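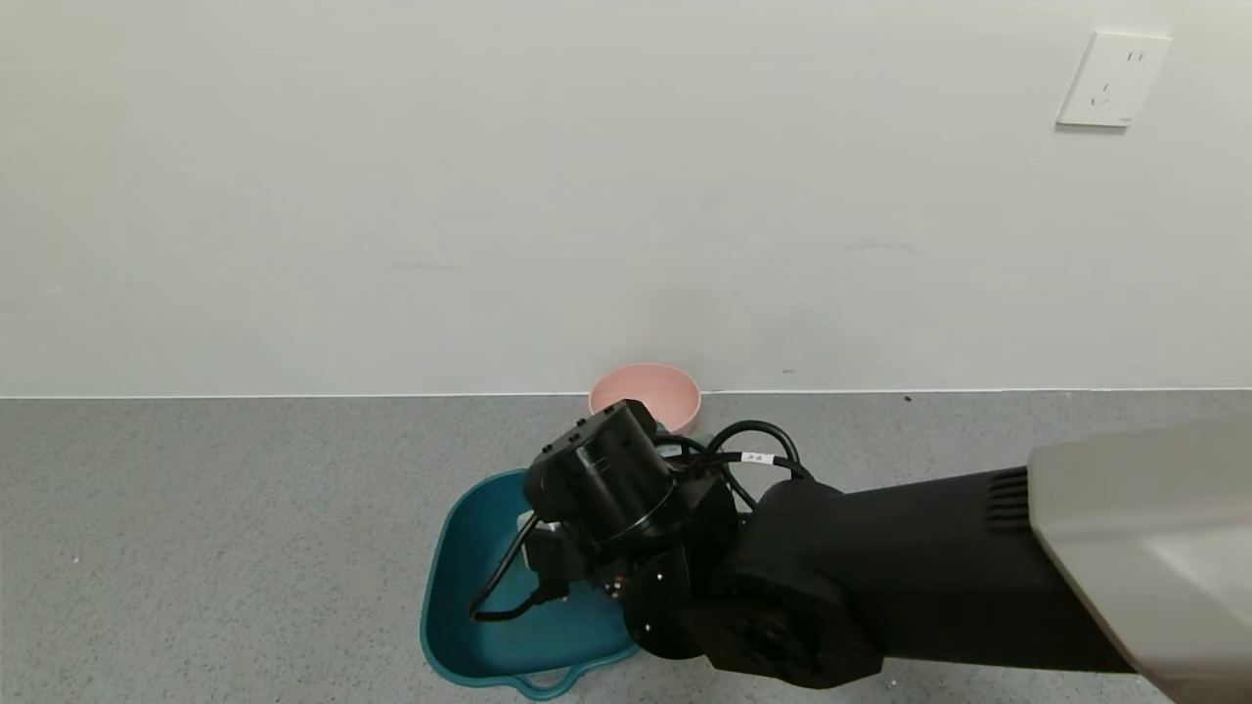
Grernia puts its cable routine out for anyone to use

Tuesday, May 6, 2025
By Fereshteh Hosseinzadeh, Grernia, Tronville

Hello from the workshop! I look after the small bench arm at Grernia, the one we call Gunn, and today we're putting out the full care routine we use on it. It's free to download, it's 3 pages long, and you can print it and get it as greasy as you like. I wrote most of it myself, so if anything in it annoys you, I'm the one to moan at.

Gunn works on a tray-and-bowl job. It picks a light item out of a tray, carries it over to a bowl and lets go, then does it again, all day if we let it. The tray and the bowl came from a kitchen shop and I've never regretted that (they're cheap, they wipe clean and you can swap them in a second). The arm cost a good deal more, and for a long while the thing that kept stopping it was the cables.

If you've ever looked after an arm with a gripper bolted on the end, you'll know what I mean. The joints are tucked away inside their shells, but the leads for the gripper run along the outside, and every time the wrist turns they go with it. Leave too little slack and they tug at the connector. Leave too much and you get a big floppy loop that finds the rim of the tray. We went through both of those last October, sometimes on the same afternoon!

The worst one came at cycle 2631 of a long run. The gripper simply stopped closing. I changed the gripper settings, I restarted the controller, I had a biscuit, and then Angus MacAulay leaned over and gave the connector a little push with his thumb. It clicked. It had been working its way out for who knows how long, and I'd spent most of a morning in the menus. So "push the connector" is now the first line on page one, and Angus has asked me to say that it was his idea.

The rest of the routine goes like this. With the power off and the arm parked, start at the gripper and run your fingers back along each lead towards the forearm. You're feeling for flat spots, nicks and anywhere the outer sleeve has gone stiff. Check the labels while you're there and replace any that have started to peel. Wipe the dust out of the vent grooves with a dry brush, never an air line. Then look at the small screws round the wrist and nip up any that have moved, gently, with the short key.

After that, power up and drive the wrist slowly to both ends of its travel with one hand near the stop button. Watch the loop the whole way. It should open and close without going tight, and it shouldn't drop below the gripper at any point. If it does, take up the slack at the forearm end. I used to do it at the wrist end and it made things worse.

We do all of this every 1000 cycles. It takes me less time than a cup of tea takes to go cold, although I do drink slowly. The last run went to 2916 cycles before we stopped it, and we only stopped because we wanted the bench for something else.

The routine is part of Jornden, our set of plain-English notes for people who keep small arms going without a big maintenance team behind them. The next one will be on swapping gripper fingers, and I'm already cross about the screws. Copies are at the front desk in Tronville, or drop us a line through the Grernia contact page and I'll send you the file. If you run a similar bench and do things differently, please write and tell me!

Comments

tightloop: Push the connector. Every time. I've lost whole days to that.

Marge_K: Why not an air line on the vents? We've always used one.

Fereshteh H: @Marge_K it blew the muck further in on ours, so I went back to the brush.

benchrat: Do you tie the leads together or let them run free?

Angus M: Loose wraps, never pulled tight. And yes, it was my idea.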